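Drastau (home-built robot)

Drastau is a two-armed robot built in a shared workshop in the town of Listasora. Its makers work on it in the evenings and test each new movement in simulation first. The project started in April with a budget of 800 euros, which was later raised to 2000.

Design

Each arm ends in a parallel gripper with two fingers. A narrow white stripe runs along the inner face of the finger. 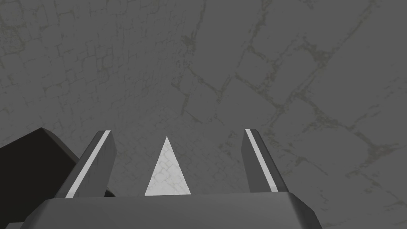 The fingers were drawn again several times, as the first ones did bend under load. The present version weighs 281 grams with its screws.

Simulation

The simulated room is named Brouwer. It has a stone-textured floor for the gripper views. 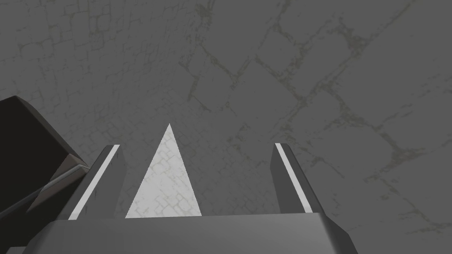
A test run in Brouwer takes about 2000 steps. The room has also a kitchen counter with a toaster and a potted plant.
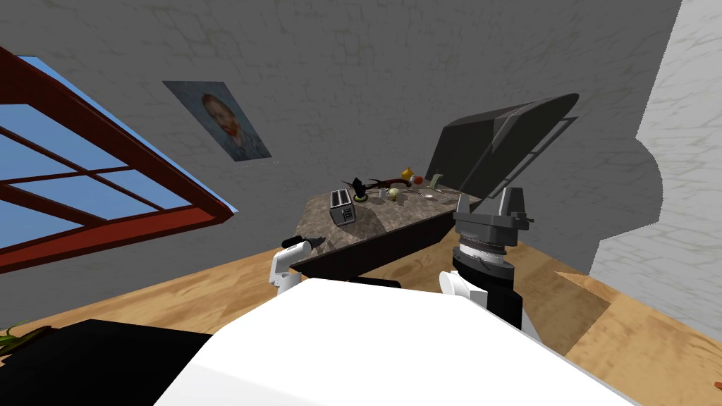 Related projects

Vovport, a smaller one-armed robot, comes from the same workshop.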